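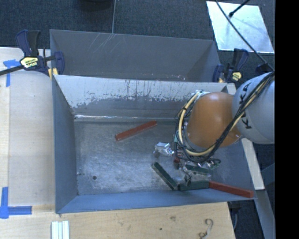

Drirketti Pick
Bin picking software for mixed parts
Version 39, by Tremeva

Drirketti Pick plans grasps and arm motion for parts lying in any order in an open bin. It takes depth and color data from a fixed camera, finds pieces it can reach, checks each grasp against the bin walls and the other parts, and sends a path to the robot controller.

What it does

Part finding. Works with or without CAD models. Long bars, blocks and pouches can share a bin. Shiny and clear packaging needs the Grímsdóttir depth filter, included in the full license.

Grasp planning. Scores up to 500 grasp candidates per cycle and keeps the best 43 for collision checks. You can set a minimum wall clearance for each gripper.

Motion planning. Joint limits and cable limits are entered once per cell. If your hoses and cables run outside the arm, draw the loop as a keep-out volume in the cell editor. Wrist rotation is then held inside that limit.

Bin registration. Bins are located by their rims. Run registration again whenever a bin is moved or its clamps are loosened. Two bins can be registered side by side and used as source and target.

Replay. Every cycle is logged with the camera data, the chosen grasp and the rejected ones. Logs open in the desktop viewer and can be rerun with different settings.

Requirements

Linux PC with a supported graphics card
Wired network connection to the robot controller
One fixed depth camera with a full view of the bin
Control loop: 125 Hz or faster

Licensing

Sold per cell. The basic license covers one arm and one bin. The full license adds the second bin, the depth filter and replay. Cells running Plallgate controllers need the separate driver package.

The June release is still supported. Upgrade notes are in the download area.

Technical contact: Jacobus Venter, Tremeva
Page updated Thu 8 October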